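Where a Small Factory Loses Its Heat: A Survey of the Hesholm Packing Hall
Project report, submitted 4th May 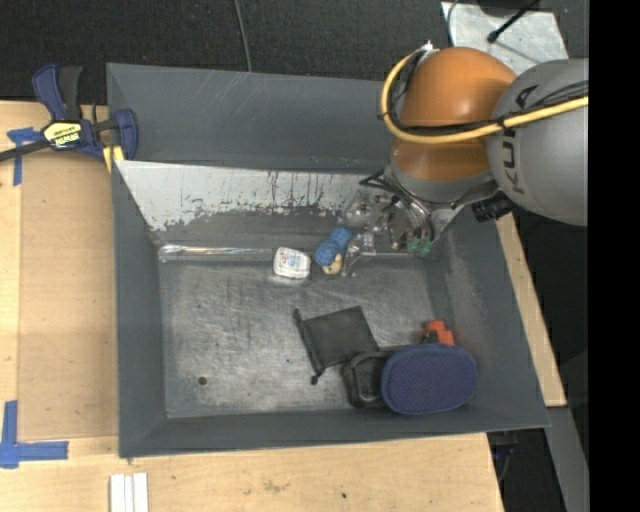
Figure 1. Robot arm over a grey bin.

Summary

Our group looked at heat loss in the packing hall at Hesholm, a single-story brick building put up for a furniture maker and now rented by Restico. The hall is expensive to heat and the people who work at the north end complain of drafts. We were asked to find out where the heat goes and which repairs should be done first.

Method

We placed six temperature loggers in the hall, four along the long walls and the others under the roof ridge. They recorded for the whole heating period we were given. Outside temperature came from a logger fixed under the loading canopy. We read the gas meter every morning before the boiler came on. Wall and roof areas were taken from the Ivanov drawings, which are the only full set the building has. They do not show the bricked-up windows on the east side, so we measured those with a tape.

The heat loss for each part of the building was worked out from its area, an assumed U-value and the average temperature difference. Air leakage was harder. We did not have a blower door, so we used the gas readings and treated whatever was left over as leakage.

Results

Gas use over the period was 2326 kWh above what the boiler needs for hot water. The calculated loss through the walls, roof, floor and windows came to 1619 kWh. The rest we put down to air leakage, most of it at the loading doors.

The roof was the largest single item among the solid surfaces. The ridge loggers were always warmer than the wall loggers, so warm air is collecting where it does no good. The bricked-up windows lost less than we expected. The floor figure is the weakest one in the report, as we had to guess what is under the slab.

Problems

One wall logger was moved during cleaning and its readings for that stretch were thrown out. The boiler efficiency is the maker's figure and the boiler is old, so the true leakage is probably lower than our number.

Recommendations

Replace the brush seals on the loading doors first. They are cheap and can be fitted without closing the hall. Roof insulation should come next, but the Cistadau panels quoted to us need a check on the purlins before any order is placed. We would also like the loggers left in place through June so that the summer readings can be compared with ours.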